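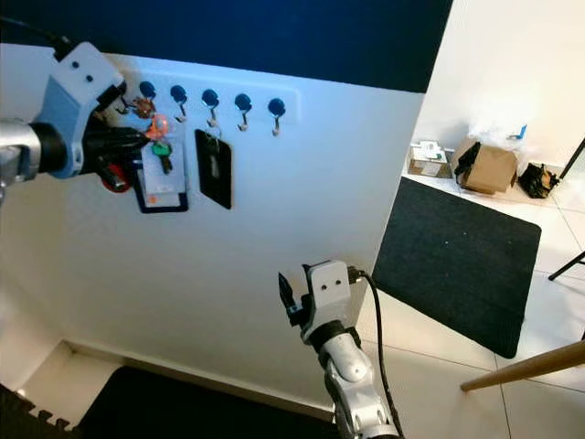 Aishwarya Kurup
Club Secretary, Ondbridge Robotics Club

Minutes of the general meeting, February 13, 2022

Present: Kagiso Mtshali (chair), Jacobus Sithole, Marwa Alaoui, Unathi Shabalala, Aishwarya Kurup (minutes), and 11 student members. Welcome to our new faces, and thank you for staying through the long bit about storage.

1. Last meeting's minutes
Accepted as written, apart from the spelling of Engelbrecht, which I have now fixed in all the places I got it wrong. My apologies to everyone at the Engelbrecht centre.

2. Key rack project
Marwa spoke for the key rack group. The task is for the two-armed robot to take a set of keys from one hook on the white rack and hang it on another, first with the left arm alone and later passing the keys from one gripper to the other. The group is using the cluster with the orange tag on the first hook, and the fourth and fifth hooks are being kept free as places to hang things.

There was a good long talk about how to come at the hook. Jacobus would like the fingers to close on the tag. Unathi favours the key ring, as the tag can swing and then the whole bunch turns with it. Marwa pointed out that the clear badge holder hangs very near the keys and wondered if it should move along. The students were fairly evenly split, and it was lovely to hear so many of them speak up — two of them for the first time! Agreed to try both grips, with the badge holder left where it is for now.

Action: Marwa and Unathi to write up a trial sheet.

3. Sendomness
Jacobus has tidied the code for our motion program, Sendomness, and asks that people please put their names on their changes. He will run a beginners' session before the next meeting.

4. Money
The balance stands at $3869. Kagiso proposed setting aside $48 for spare key tags and hooks. Unathi seconded, and all were in favour.

5. Sisberg open day
We have been invited to show our work at Sisberg in April. Three students offered to help on the table and Kagiso will reply with our thanks. Whether the rack comes with us or we build a second one was left for next time.

6. Other business
Could whoever borrowed the good hex keys kindly bring them back.

Aishwarya Kurup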